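Subject: Re: [sim-practice] Draft 2 of the episode labeling rules, section 4

On the draft 2 text, someone at Wastby wrote:

> Section 4 says a frame counts as "grasp" once the target is between
> the fingers. Our reviewers read that three different ways. Can we get
> one wording before the Clurier set is relabeled? We have 1,895
> episodes waiting on it.

I went through the wrist views from the Rantala house scenes with this in mind, and I agree the wording is too loose. Take this one:
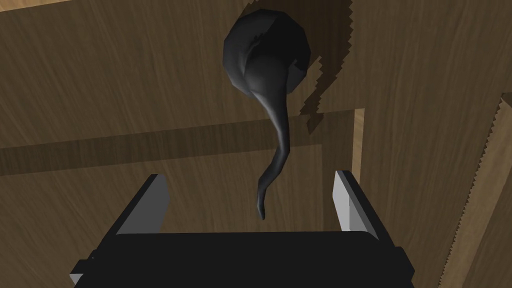
Wrist view, simulated. Tip of the object between the fingers, no contact.

Under the current text a reviewer could call that a grasp. I would not. Neither finger is touching the object, so the label should be "approach". Proposed wording for 4.2:

"A frame is labeled grasp only when both fingers are in contact with the target. Take contact from the simulator log. Do not judge it by eye."

The last part matters because shadows in these renders can have stair-stepped edges, and I don't want people using them to guess at distance.

4.3 needs a change too. Draft 2 lets reviewers drop any frame with no target in view. At Drimberg we dropped 803 that way and later had to put them back – the planner people needed them. I suggest keeping these frames under the label "free".
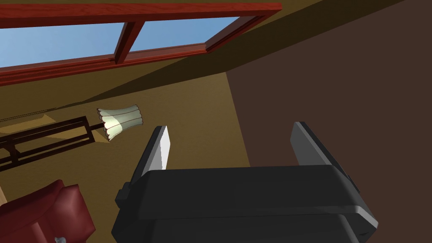
Wrist view, simulated. Fingers open, nothing held, room behind.

A "free" frame should still carry the finger opening and the camera pose. With the view tilted like this, the pose can't be left for someone to work out from the furniture.

Open point: how many frames in a row before a label change counts. I have been using 30. If you use something else, please post it to the list before the end of September.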